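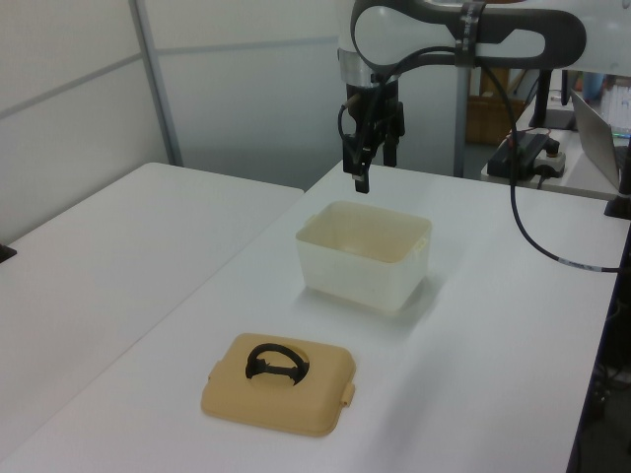
Clip-lid boxes: what fails first, and what I do about it

Posted 4 May 2019

I have been sorting the small-parts storage since the start of April, and most of the time has gone into boxes. The parts themselves were easy. Screws go with screws. The boxes are a mixed lot bought over many years, and they fail in different ways, so I started keeping notes.

The type I keep coming back to is the plain rectangular one with a translucent body, a separate lid, a clip on each short side and a carrying handle on top. Mine has a tan lid and a black arched handle. It is an old design and the proportions are good. You can see the level of the contents through the wall without opening it, and the clips are on the ends, so two boxes can sit long side to long side on a shelf with no gap between them.

Yellowing

The clear body goes milky first, then slightly yellow. I used to take this as a sign that the plastic was finished. I now think it says little about strength. The test I use is to press the middle of a long wall with a thumb and let go. If it springs back quietly, the box stays in use. If it creaks or shows a white stress line, it gets demoted to holding rags.

Washing does not reverse the color. I tried dish soap, baking soda paste and an overnight soak in diluted bleach. The soap removed the grease and the other two removed nothing further. I have stopped trying.

Clips

Clips are the usual point of failure. The thin section where the clip bends is a hinge made of the same plastic as the rest of the lid, and it gets worked every time the box is opened. A few rules:

Close both clips together, one hand on each end. Closing one and then forcing the other puts a twist into the lid.

Do not lift by the handle with one clip open. The load goes through the remaining clip and the lid peels.

Store empties with the lid off. I lay the lid flat next to the box or slip it in behind a row of them.

A broken clip can be replaced with a wide rubber band for light contents. I would not carry anything that way.

Handle

A handle on the lid means the whole weight hangs from the clips. I weighed a full load of machine screws in one of these on the postal scale and got 2,014 grams, and the lid bowed visibly when I picked it up. With 907 grams of mixed plastic fittings there was no bow that I could see. My limit is now somewhere between those two, and anything with metal in it gets a hand under the base.

The other issue is the pivot. Dust and grit collect under the ends of the handle and the movement gets stiff. An old toothbrush and warm water are enough. Oil is a mistake — it holds the dust and eventually finds its way onto labels.

Labels

Ashraful Gamage wrote to me after the previous post to argue for labels on the lid. His shelves are at waist height, so he reads them from above. Mine are mostly at eye level and I label the short end, below the clip. Lids also get swapped between boxes of the same size, and a label on the wrong lid is worse than none. He has since agreed on the second point and kept his labels where they are.

For adhesive I have settled on plain paper tape and pencil. The Starby labels I bought last year hold well but leave a residue on the older bodies that takes longer to remove than the label took to write.

Next is the drawer units. Two of the Flesel ones have runners that stick about halfway, and I want to find out if the rails are bent or only dirty before I order replacements.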